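密码是怎么保护你的?
给八岁到十二岁小朋友的网络安全说明

作者:Ewan Farquharson
2020年5月15日

小朋友们好。我写中文还不是很熟练,所以我会用短的句子,慢慢地讲。如果有的地方读起来奇怪,请你们原谅我。

今天我们讲四个问题:什么是密码,坏人怎样得到密码,什么是钓鱼邮件,还有警察怎样找到做坏事的人。

一、什么是密码

你家的门有一把锁,你有钥匙。邮箱也是一个小房子,里面有你的信、你的照片、你和朋友说的话。密码就是这个小房子的钥匙。

钥匙和密码有一个很大的不同。如果有人拿走你的钥匙,你的口袋就空了,你会发现。可是如果有人知道了你的密码,你的密码还在你的脑子里,你什么也感觉不到。所以密码被偷了以后,很多人过了很久才知道。

二、坏人怎样得到密码

第一种办法是猜。很多人用自己的生日,或者用“123456”。电脑猜这样的密码,一秒钟都不需要。

我来讲一个女孩的事情。她叫 Mayu Nakajima,她喜欢玩一个叫 Mukanitz 的养小动物的游戏。她的密码是3221,只有四个数字。四个数字的密码一共有一万种,人一个一个地试会很累,但是电脑不会累。有一天她登录游戏,她的小动物全部被送给了一个不认识的账号。Mayu 很难过。后来她换了一个长的密码,是四个没有关系的词连在一起,中间还放了符号。

第二种办法是从别的网站拿。比如你在一个小网站和你的邮箱用同一个密码。小网站的门不结实,坏人进去了,拿到了名单。然后他拿着这个密码去试你的邮箱,门就开了。所以重要的账号,每一个都要有自己的密码。

第三种办法是骗。这个办法最常见,我们单独讲。

三、什么是钓鱼邮件

钓鱼的人把虫子放在钩子上,鱼以为是吃的东西。钓鱼邮件也是这样,它看起来像一封真的信。

Itsuki Sugiyama 收到过这样一封信:

“亲爱的用户,您的 Skunen 账号将在四小时以后关闭。请马上点击链接,输入您的密码。”

Itsuki 很着急,差一点就点了。他的姐姐让他先看三个地方:

发信人的地址。信上说是 Skunen,可是地址里的字母多了一个“n”。

说话的方法。信里说“马上”“关闭”,它想让你害怕。人害怕的时候不太会思考。

要的东西。正常的公司不会写信来问你的密码。

他们没有点链接,自己打开了 Skunen 的网站,账号一切正常。那封信是假的。

四、警察怎样找到他们

在网上做坏事的人常常觉得没有人看得见他。其实电脑会写日记,这种日记叫做“日志”。谁在什么时间、从哪里进来,日志里常常有记录。

坏人会想办法把自己藏起来,比如先经过别的国家的电脑。这时候一个国家的警察自己查不到,需要请别的国家帮忙。这样的工作有时候要好几年。

抓到人以后,还要有法官来听。被抓的人可以有律师,律师帮他说话。在法官决定以前,我们叫他“嫌疑人”,意思是可能做了这件事,但是还没有证明。请你们记住这个词,看新闻的时候会用到。

五、你可以做什么

1. 用长的密码。最少八个字符,更长更好。

2. 不要把密码告诉朋友,最好的朋友也不要。可以告诉爸爸妈妈。

3. 打开“两步验证”。这就是门上有两把锁,输入密码以后,还要输入手机收到的数字。请大人和你一起设置。

4. 用完学校或者图书馆的电脑,要退出账号。在家里的客厅用大家一起用的平板,也要退出。

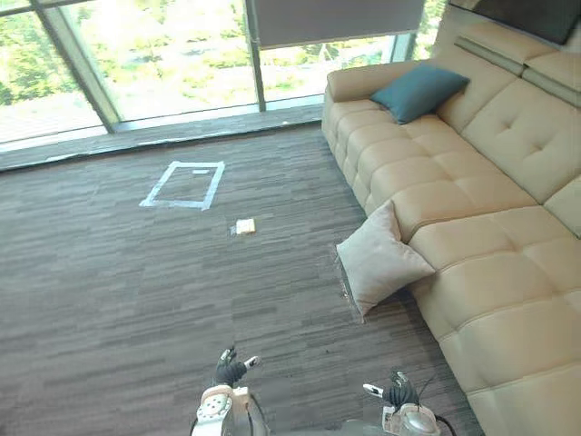
5. 如果你觉得账号被偷了,先告诉大人,然后换密码。不要因为害怕就不说,被骗不是你的错。

小词典

账号:你在一个网站上的名字和你的小房间。

黑客:很懂电脑的人。有的黑客做坏事,有的黑客帮公司检查门锁好了没有。

日志:电脑自己写的记录。

嫌疑人:可能做了坏事,但是还没有被证明的人。

感谢 Hinata Hosoda 帮我改了很多错字。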